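4.2 What gets left on the table

I should say first that I came to this part of the study by accident. The original plan was to look at how people choose their seats in shared meeting rooms, and I'd spent most of May sitting in corners with a notebook, feeling like a spare part. But the seats turned out to be dull (people sit where they sat last time, more or less) and the tables weren't. Ouellet had already made the point that a meeting room table is never really cleared, only rearranged, and once I had that sentence in my head I couldn't look at anything else.

So I changed the question. For each of the 31 rooms in the sample I asked what was standing on the table at a time when no meeting was booked, and who, if anyone, thought of it as theirs. I did 71 short interviews, mostly in corridors and once, rather awkwardly, in a lift. Pao-chu Hsiao did the sorting with me and we argued a lot over it, mainly over drinks. I wanted one group for everything you can drink from. She wanted two, and she was right, so two is what we have: "house" drinkware, which anyone may use, and "own" drinkware, which you'd be cross to find someone else drinking out of. Figure 6 gives one table from the larger rooms. 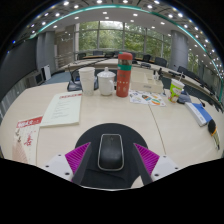
Figure 6. Drinkware and other items on a curved conference table.

Ownership was the thing people were surest about and agreed on least. Ask whether the flask on the table belongs to a person or to the room and you'll get a quick answer, but ask the next colleague along and you may get the opposite one, just as quickly. We ended up going by type, which is crude but at least it can be repeated. On the table in Figure 6 the stack of white paper cups went down as house and the red thermos as own, and neither of us hesitated. The lidded porcelain mug took us most of an afternoon. Pao-chu said a mug with a lid is a mug somebody means to come back to; I said I'd worked in two offices where lidded mugs were set out for guests as a matter of course. It's coded own, with a note. The lime green cup with the straw we put in a third, smaller group that we hadn't planned for, "brought in", meaning drinks that come in a cup of their own and would normally leave by way of the bin.

That third group caused more bad feeling in the interviews than the other two put together. People will forgive a mug. A mug can sit there over a weekend and be spoken of quite fondly, whereas a takeaway cup still on the table after Sunday is taken as a sign of character — and not a good one. One woman told me she had moved the same cup to the windowsill, then back again, so that whoever had bought it would "have to look at it". I liked her very much.

Paper goods and books behaved differently again. Tissue boxes were almost always called the room's, even by the people who had paid for them. Books were the other way round: a thick book was assumed to have an owner who was coming back, and so it was left alone, sometimes nudged a few inches to make space for a laptop but hardly ever closed, stacked or carried off. Isuma calls this kind of thing "soft reservation" and I think the term fits, though her examples are all from libraries, where the rules are written on the wall. In our rooms they weren't written anywhere. Flyers had no standing at all and were used as coasters.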